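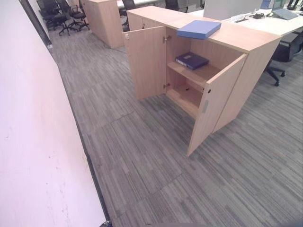 Llevaba meses queriendo escribir esta entrada y siempre se me cruzaba otra cosa, así que hoy me he preparado una infusión bien cargada y me he sentado a contaros, por fin, cómo me fue con el aceite de CBD de Plirik. Varias me lo habéis preguntado por correo (perdón a las que todavía esperáis respuesta, que voy con un retraso tremendo) y prefiero explicarlo una vez y con calma.

Empecé en diciembre. Dormía fatal, me despertaba a las 4 de la mañana con la cabeza hecha una lavadora y me quedaba mirando el techo hasta que sonaba el despertador. Mi vecina Gudrun Diekmann, que lleva toda la vida entre hierbas y tinturas y tiene la terraza que parece un jardín botánico, me prestó un frasquito para probar. Yo era bastante escéptica, os lo confieso. Me sonaba a esas modas que duran un invierno y luego acaban en el fondo de un cajón junto a la spirulina.

Lo primero es el sabor, y ahí no os voy a engañar: sabe a césped. A césped recién cortado con un punto amargo que se queda un rato debajo de la lengua. Gudrun lo toma tal cual, como si fuera almíbar, pero yo acabé comiéndome después media cucharadita de miel y así lo llevo mucho mejor. Hay una versión con menta de Jarnau que probé más adelante y que entra bastante más suave, aunque a mí la menta por la noche me despeja, qué le voy a hacer.

La primera semana no noté absolutamente nada. Seguí por cabezonería y porque el frasco ya estaba abierto. Fue en la segunda cuando empecé a darme cuenta de que, si me despertaba, me volvía a dormir sin pelearme tanto con la almohada. ¿Fue el aceite? ¿Fue que dejé el café de la tarde más o menos por las mismas fechas? Pues no lo sé, y desconfío un poquito de quien lo tiene clarísimo con estas cosas. Yo os cuento lo que me pasó a mí y ya está.

En lo que sí me he puesto pesada es en las etiquetas. Hywel Rosser, un lector del blog que trabajó años en un laboratorio, me escribió un correo larguísimo y muy cariñoso para decirme que pidiera siempre el análisis del lote antes de comprar. Le hice caso. De las 3 tiendas a las que escribí, Graltbridge me lo mandó esa misma tarde, otra tardó 12 días y la tercera sigue sin contestar. Adivinad a cuál no le voy a comprar nunca nada.

El frasco me costó 29 euros, que barato no es, pero con las pocas gotas que uso me dura bastante. Lo guardo lejos de la ventana y bien cerrado, en un sitio donde no lleguen mis sobrinos cuando vienen a revolver. Y por favor, si tomáis cualquier medicación, preguntad antes a vuestro médico o en la farmacia. Yo lo consulté con la mía y me vino muy bien, me resolvió dos dudas que ni se me habían ocurrido.

Ahora tengo pendiente la crema de Eyvindsson para las rodillas, que me la ha recomendado medio grupo de senderismo y huele, según dicen, a bosque después de la lluvia. Ya os contaré si es verdad. Mientras tanto, si habéis probado alguna otra que os guste, dejádmelo en los comentarios, que los leo todos aunque tarde en contestar. ¡Un abrazo grande y a dormir bien!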